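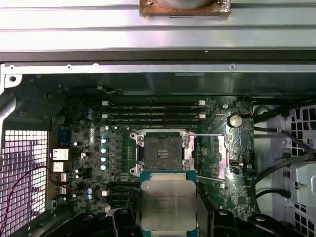
Workshop diary
By Hélène Leclerc
01/02/2026 – 5 min read
12 shares | 30 comments

Started early again. The rules for the processor job came back from Viktória Kun with her pencil all over them, so most of today went on words and not much of it on hardware. I don't mind that. The old sheet was written for people with hands and a bench lamp, and most of it says things like "seat gently", which is no use to a gripper.

We kept the title, Handling Rules for Socket Work, and threw out nearly everything under it. Viktória wants each rule to be something you can check. If you can't look at the job or at the log and say yes or no, it isn't a rule and it goes in the notes at the back. I argued for keeping two of the softer ones and lost on both.

The first rule now says the chip is held by its edges and nothing touches the underside. The second says the load plate is fully open and both levers are clear before the arm comes in over the socket. I had "levers raised" in the draft and Viktória crossed it out, quite rightly, as on some boards they end up lying well out to the side and you would fail a perfectly good set-up. "Clear of the path" it is.

The third took up the rest of the morning. It is the stop before lowering. The arm has to wait above the socket with the chip level until a person has checked the corner mark against the socket and pressed the button. Barta never had this stop. They let the arm go straight down if the camera match was over 95 per cent, and I used to think that was fine. Viktória's point is that the match score tells you the arm is sure of itself, and a chip turned the wrong way can still score well. So the stop stays in for every chip, and the score gets written down beside it.

Had soup at the desk. Cold by the time I got to it.

Afternoon was dust. These are old Xeon machines out of the Hiltier offices and the boards are grubby. The old sheet only says "clean if needed". I wanted a proper inspection step with the lens before any chip goes near the contacts, and a clean before that if there is anything on them. Viktória agreed but asked who signs for it. We settled on whoever opens the case. Same person, same initials, and if the shift changes half way through then the new person looks again and signs again.

There was some back and forth over memory. I have always taken the modules out first because it gives the fingers more room, but it was never written down, so of course one bench does it and the other doesn't. Now it is rule six. Modules out, bagged and labelled with the case number, before the arm is switched on. Loose cables get tied back or moved, and the side cover comes off completely. No propping it open.

Also in:
– mains lead out and the case earthed before anything else
– wrist strap for the person, even when the arm is doing the lifting
– hands out of the case while the arm has power, no exceptions for picking up a screw
– a dropped chip is set aside and tagged, never wiped and tried again

The last one will be unpopular. There are 373 machines on the Pruvholm list and people will want to save every part they can. I wrote it in anyway and Viktória put a tick next to it, her only tick on the whole page.

What we have not sorted out is grip force. The figure in the old sheet was copied from Zorkimstead's, and theirs was for a different set of fingers with softer pads. I left the box blank with my name beside it. I need to do the test properly with scrap chips, same fingers, same pads, and write down what pads they were this time. Until then nobody should be running a good chip on a guessed number, and I have said so in bold at the top of the draft.

Sent the new version over before I left. Viktória wants it on the benches by April, which is all right if the force test goes well and tight if it doesn't. Must find the box of scrap chips. I think it is under the label printer.

4 likes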